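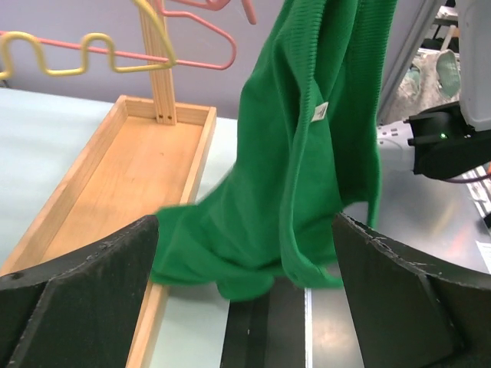
Green ribbed knit, care label showing.

About us

Ravham Reads. Small book review site, fantasy and SF mostly, a bit of crime when the weather turns. Started in a kitchen in Drulidholm with one shelf and too many opinions. Now 13 of us, all unpaid, all behind on our reading piles.

We've got 3,000 reviews up. Some short. Some far too long. All by people who finished the book, or who say so in the first line if they gave up.

What we cover

New series, old series, second books that lose the plot, third books that find it again. Library mysteries, talking ships, time travel if the rules hold up. Novellas very welcome. We do self-published too but please read the rules page first, the inbox is a state.

No star ratings. We tried them for 2 months and all we did was argue about halves.

Spoilers go under the line. Always. If you spot one above it tell us and we'll move it teh same day. 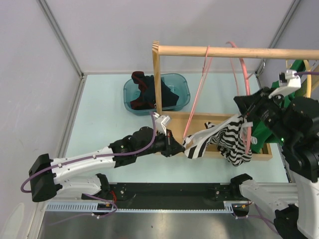

The Prorkurden shelf

Our yearly pick of 20 books we'd push on a freind. Goes up in September. Named after the city in the Ionescu books, which half of us love and the other half think should have stopped at book four.

Sending us books

Ebooks best. Paper copies fine, ask for the address first. Can't promise a review, can't promise a nice one. Allow a few weeks, longer over summer.

Want to write for us?

Send one review, any book, any length. Use the contact form. Replies are usually done in the evening, after 8pm.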